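Skip to main content
Home | Catalog | Early Years | Instructor Resources | Sign In

We use cookies to keep you signed in and to remember your page. Accept | Settings

Chapter 12
Small Things on a Table: Sorting, Fitting and Putting Away

Before a child can sort objects by name, the child sorts them by what they will do. Some roll, some stack, and some go through a hole. This chapter is about the tabletop as a place where that kind of learning happens, and about how an adult sets it up.

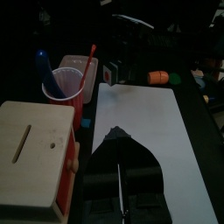
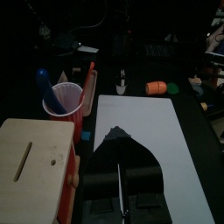 A wooden box with a slot and a round hole in its top, next to a cup with things standing in it.

By the Allness Early Learning writing group
Authors, Play and Materials in the First Five Years

12.1 What the box asks of the hand

A box with openings in the lid is one of the oldest kinds of play material still in daily use. The two views at the start of the chapter show a lid of pale wood with two openings, a long narrow slot and a small round hole. Each opening asks for something different. To use a slot, the child has to turn a flat piece until its edge lines up. A round hole is more forgiving about turning, but the child still has to bring a small piece directly over it and let go at the right moment.

Letting go is the harder part for most children under two. An infant can grasp well before the same hand can release on purpose. When you watch a child at a box like this, note whether the piece is dropped, pushed, or held against the lid for a while. Write down what the hand does before you write down whether the piece went in.

The slot on this box is cut at an angle. A slot that runs straight across can be used with the wrist in one habitual position. An angled slot takes some adjustment, and so does a straight one if you turn the box a little between tries. In the Drurimier classrooms, teachers turned the box by a quarter after each round and said nothing about it.

12.2 Cups as holders

Cups are useful on a work table in two ways. They keep long, thin things upright, and they give a child a clear place to return them. Both views include a cup with a ribbed surface, partly red, beside the box. Something blue rises above the rim, with a thin red stick close by. In the second view there is also a small white cup farther back, with a pale stick in it.

Standing a stick in a cup looks simple to an adult. The child must tip the stick from flat to upright while aiming at an opening that may be partly hidden by the child's own hand. Start with a wide cup that doesn't fall over easily. Move to a narrower one when the child no longer needs to hold the rim with the other hand.

12.3 Clear space and crowded space

Look at how the two sides of the table differ. The objects on the left stand close together, and next to them is a large, flat white surface. An arrangement of this kind gives the child a supply side and a work side. Pieces are taken from one and used on the other.

A pale surface on a dark table also marks off the work area without any talking. A child who is asked to "keep it on the white part" has a rule that can be seen. Trays, mats and large sheets of paper all serve. At the Bustos center, the staff used plain shelf paper and replaced it when it tore.

Small blocks, discs and cylinders tend to travel to the edges of the table during play. Leave them there until the child is done. Clearing up while the child is still working often ends the activity early. Any piece small enough to fit in the mouth must stay within an adult's reach and sight, and should be put away when the adult leaves the table.

12.4 Putting away as part of the activity

The Cotolov record sheets, reprinted on page 504, have a separate line for putting away. Use it. Fill in which objects the child returned without help, which were handed to an adult, and which were left.

Before you go on

Set a table with one box, one cup and one clear surface. Watch a child use it for as long as the child stays. Keep your notes for Section 12.5, where you will compare them with those of a classmate.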